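Trernov comparison (robot grippers)

The Trernov comparison is the name usually given to a long bench trial of robot grippers and wrist cameras carried out in Trernov under the Demoveo project. It set two makes of two-finger gripper, the Huet and the Cerik, against one another on ordinary household things, with the fingers, the camera position and the control software changed one at a time so that a difference could be put down to its proper cause. People who work with small arms still bring it up fondly, partly for its results and partly for its notebooks, which are a good deal more readable than notebooks of this kind tend to be.

Background

Demoveo began as an attempt to write down what a pair of arms could be trusted to do on a table top without somebody standing over them. Wiebke Reinholz, who had come to grippers by way of machine tools, drew up the first list of tasks. Faustine Picard joined a little later to look after the cameras, and it was her view, set out at some length in the early notes, that gripper tests up to that point had been tests of the operator as much as of the hand. A person driving an arm learns the faults of a gripper very quickly and steers around them, and the scores then come out rather flattering to everybody.

The answer they settled on was to have the same tasks driven in two ways. First came a run by hand, with an operator moving the arms through a leader device, and then a run by a controller trained on those same movements. Where the first went well and the second badly, the fault was looked for in what the cameras could see. Where both went badly, it was looked for in the fingers.

The bench

The table was kept deliberately dull. It was a matte white surface with pale walls behind it, chosen so that shadows stayed soft and the cameras had no pattern to latch on to by mistake. Reinholz had wanted a grey table, which she thought kinder to pale objects, and there is a friendly argument about it running through several pages of the notes – it was never quite settled, and a grey cloth was tried for a while and then put away again.

Each arm carried its gripper on a round metal flange, with a camera fixed close by at the wrist and its cable led back along the arm. A further camera looked down over the whole table from roughly the height of a standing person's head. The wrist view was meant for the last stretch of a reach and the head view for everything before it, though in practice the trained controllers leaned on whichever they pleased.

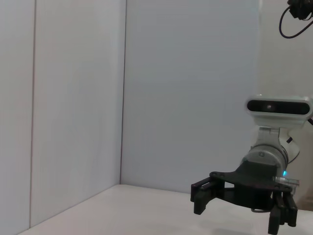
TRERNOV, June 3, 2021

The entry under this dateline is the one most often quoted from the notebooks, and it deals with the matter of the wrist camera bracket. Picard had found that a camera set high and well back saw the table nicely but lost the fingertips against the body of the gripper, black on black, just when they mattered most. Brought lower and further forward, it saw the tips very well and hardly anything else. She tried a number of positions between the two and wrote down, with a certain weariness, that the best of them was the one which made the cable hardest to route. The bracket stayed there all the same, and the cable was given a longer loop so that it would not pull tight when the wrist turned.

The same entry records the habit of starting every session with a stretch of empty movement. The arm was taken through its whole reach with nothing on the table and nothing in the fingers, and the jaws were opened and closed at several speeds. It was thought a waste of time at first, and Reinholz says so quite plainly, but it caught a loose flange screw and a gripper that had lost its zero, and after that she never skipped it.

The grippers

The Huet has the shorter stroke of the two and the stiffer linkage. It closes evenly and lets go cleanly, and operators liked it from the first day, finding that it did what they expected of it. Its pads are narrow, which suits edges, handles and thin wires, and suits round, heavy things rather less.

The Cerik opens wider and has some give in its fingers, so that an object a little out of line is nudged into place as the jaws come together. This was a great help to the trained controllers, whose aim was seldom perfect, and a nuisance in fine work, where the nudge could send a light object sliding off across the table. Picard described it as a forgiving hand with poor manners, and the phrase has stuck to it.

In all, 1643 attempts were logged across 40 objects, each with a short note of what had gone wrong when something did. The Huet came out ahead when driven by hand and the Cerik when driven by the controller, and the gap between them was wider in the second case than in the first. Later readers have sometimes quoted only one half of this result, which has led to a certain amount of confusion about which gripper is supposed to have won.

The spectacles task

The best-known task, and the one that took up the most patience, was putting a pair of spectacles away in their case. It was added at Picard's suggestion after an evening spent watching the arms manage blocks and cups with no trouble at all. Spectacles are light and springy, they offer very little to hold, and they lie differently every time they are put down. With the arms of the frame unfolded they are also a good deal larger than they seem, and a finger that is on its way to the bridge may well meet a side arm first.

There were 393 attempts at it. Lenses were to be left alone, and a touch on the glass counted as a failure even if everything else had been done properly. Operators soon took to holding the frame at the bridge with one gripper and folding the side arms with the other, then lowering the whole thing into the tray of the case, and the controllers picked up the same way of working from them. 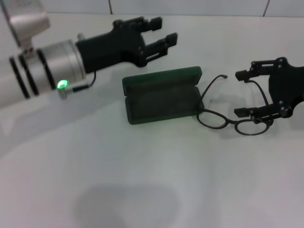 Much of the trouble lay in the approach. A gripper coming in low from the side had to pass its lower finger close to the table without scraping it, and had to do so while the upper finger kept clear of whatever part of the frame was standing up in its path. With the Huet this could be done slowly and with care. With the Cerik the wide opening was a comfort on the way in, but the frame would often turn a little as the fingers closed, and the second arm then found its side arm somewhere other than where it had been a moment ago.

Thin dark frames were harder than thick ones for the trained controllers, though hand operators noticed little difference between them. Picard put this down to the wrist cameras, since a thin dark line close to a black fingertip is easily lost, and she fitted pale pads to one set of fingers to see whether it would help. It did, by a fair margin, and pale pads were used on that bench from then on.

Controllers

The control software had rather less attention than the hands and eyes, and the authors say as much. 4 versions were tried, differing mainly in how far ahead they planned before looking again. Those that planned a long way ahead moved beautifully and missed beautifully, to borrow Reinholz's remark. Shorter plans gave a jerkier arm that corrected itself more often, and these did better on the spectacles and no better on the blocks.

Reception

The comparison was criticised for its single table and its even, gentle lighting, and for the small number of people who drove the arms by hand. Reinholz agreed with the point about lighting and had planned a further round beside a window, of which only a few pages from May survive. The order of work itself, with the hand-driven run first and the controller second, has been taken up on other benches, usually with the empty warm-up movement kept in and the grey cloth left out.

See also
Parallel-jaw gripper
Wrist camera
Leader and follower arms
Bimanual handling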